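평가 기록 외 사항

스코프를 고쳐 쓰라는 지시가 내려온 것은 시험 셋째 날 오전이었다. 원래 문서에는 그리퍼 두 종의 파지 성공률만 적게 되어 있었다. 수정본에는 항목이 하나 추가되었다. "개방 상태 유지 시간." 단위는 초. 판정 기준은 비어 있었다.

준 키암바오(Jhun Quiambao)는 빈칸에 300을 적어 넣었다. 근거는 없었다. 기준이 비어 있으면 데이터베이스가 저장을 거부했다.

후보는 둘이었다. 하나는 스토브몬트(Stovmont)의 2지 링크형으로, 알루미늄 링크에 각진 패드를 단 물건이었다. 다른 하나는 다스토덴(Dastoden)의 다지형이었다. 제어기는 양쪽 모두 스케말덴(Skemalden)을 썼고, 개폐 명령은 게이프(Gape)라는 얇은 드라이버를 거쳐 나갔다. 게이프의 매뉴얼은 네 쪽이었다. 그중 한 쪽은 목차였다.

시험 대상은 옷이었다. 강체는 이미 끝났다. 강체 시험의 결과는 지루했고, 지루한 결과는 보고서에 쓰기 쉬웠다. 옷은 달랐다. 같은 티셔츠를 같은 자리에 던져도 같은 모양이 되지 않았다. 준은 첫 주에 초기 형상을 분류하려고 표를 만들었다가 그만두었다. 표의 행이 시행 횟수와 같아졌기 때문이다.

그는 손목 카메라의 영상을 열어 놓고 로그를 한 줄씩 내렸다. 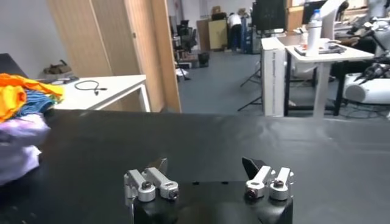

파지 시험 대기 자세. 2지 링크형, 개방 상태.

로그의 형식은 단순했다. 시각, 명령, 목표 개도, 실측 개도, 모터 전류. 목표와 실측의 차이가 허용치 안에 들면 줄 끝에 0이 찍혔고, 벗어나면 1이 찍혔다. 1이 찍힌 줄은 드물었다. 준은 1만 골라 읽는 스크립트를 돌리고, 나머지는 읽지 않는 편이었다.

1366번 줄은 0이었다. 그래서 처음에는 지나쳤다.

그가 그 줄로 돌아간 것은 개방 유지 시간을 계산하다가 합이 맞지 않았기 때문이다. 시행 사이의 대기 시간을 모두 더하면 세션 길이보다 길었다. 초과분은 90초였다. 시계가 밀렸다면 소수점 이하가 지저분해야 했다. 초과분은 정확히 90이었다.

1366번 줄의 내용은 이랬다. 닫힘 명령. 목표 개도 0. 실측 개도 최대. 오차 플래그 0.

목표와 실측이 그만큼 벌어졌는데 플래그가 0일 수는 없었다. 준은 게이프의 소스를 열었다. 비교 함수는 세 줄이었고 틀린 곳이 없었다. 그는 그 줄의 값을 손으로 넣어 함수를 실행했다. 1이 나왔다. 다시 실행했다. 1이 나왔다. 로그에는 0이 있었다.

그는 문의 메일을 썼다.

"닫힘 명령에 대해 그리퍼가 열린 상태를 유지하였고, 드라이버는 이를 정상으로 기록하였습니다. 재현되지 않습니다. 첨부한 로그를 확인해 주십시오."

답은 이튿날 왔다. 서명란에는 부서명만 있었다.

"확인하였습니다. 해당 구간에서 그리퍼는 대기 중이었습니다."

준은 대기라는 상태를 매뉴얼에서 찾았다. 상태는 네 가지였다. 열림, 닫힘, 이동 중, 고장. 대기는 없었다. 그는 무엇을 대기했느냐고 다시 물었다. 이번에는 답이 오지 않았다.

그는 시험을 하나 더 설계했다. 계획서에 없는 시험이어서 번호를 붙이지 않았다. 절차는 다음과 같았다. 천을 한 장 둔다. 팔을 접근 위치에 세운다. 닫힘 명령을 보내지 않는다. 전류를 기록한다. 명령이 없으므로 전류는 유지 전류에서 변하지 않아야 한다.

첫 100초 동안 변화가 없었다. 준은 의자를 당겨 앉았다. 모니터의 선은 수평이었다. 그는 그 선을 보다가 천을 보고, 다시 선을 보았다. 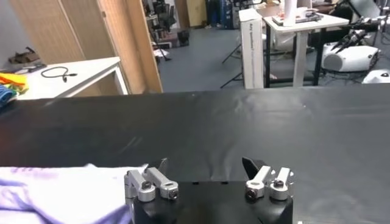 127초에 전류가 올라갔다. 잡음보다 컸고 동작에 필요한 값보다 작았다. 손가락은 움직이지 않았다. 전류는 그 높이에 머물다가 원래 값으로 내려왔다. 준은 파형을 확대했다. 계단도 스파이크도 없는 완만한 곡선이었다. 제어기가 만드는 곡선은 대개 그렇게 생기지 않았다.

같은 절차를 다지형으로 반복했다. 전류는 변하지 않았다. 300초를 채우고 끝냈다.

다시 2지 링크형으로 돌아왔다. 127초. 천을 치우고 해 보았다. 변하지 않았다. 천을 도로 놓았다. 127초.

그는 결과를 어느 항목에 적을지 검토했다. 파지 성공률에는 해당하지 않았다. 파지를 시도하지 않았다. 고장에도 해당하지 않았다. 고장 코드가 없었다. 남는 것은 개방 상태 유지 시간뿐이었고, 그 항목의 기준은 자신이 지어낸 숫자였다. 2지 링크형은 300초 내내 열려 있었다. 기준대로라면 합격이었다.

비고란은 한 줄이었다. 준은 세 번 고쳐 썼다. 첫 번째 문장에는 "망설임"이라는 단어가 들어 있었고, 그는 그 단어를 지웠다. 두 번째 문장에는 "원인 불명의 전류 상승"이라고 적었다. 그 문장은 정확했지만, 검토자가 원인을 물을 것이고 회의가 잡힐 것이었다. 세 번째 문장은 이랬다.

"천이 있을 때 대기함."

그는 저장을 눌렀다. 데이터베이스는 거부하지 않았다.

12월에 장비 선정 결과가 공지되었다. 다스토덴의 다지형이었다. 사유는 단가와 납기였고, 비고란에 대한 언급은 없었다. 스토브몬트의 그리퍼는 반납 목록에 올랐다. 준은 반납 전 점검을 맡았다. 점검표의 마지막 항목은 닫힘 동작 확인이었다.

그는 닫힘 명령을 보냈다. 손가락이 닫혔다. 로그에 한 줄이 추가되었고 플래그는 0이었다. 열림 명령을 보내고, 전원을 내리기 전에 옷 더미에서 한 장을 집어 두 손가락 사이에 걸쳐 놓았다. 점검표에는 없는 절차였다.

타이머를 켜고 의자에 앉았다. 모니터의 선은 수평이었다.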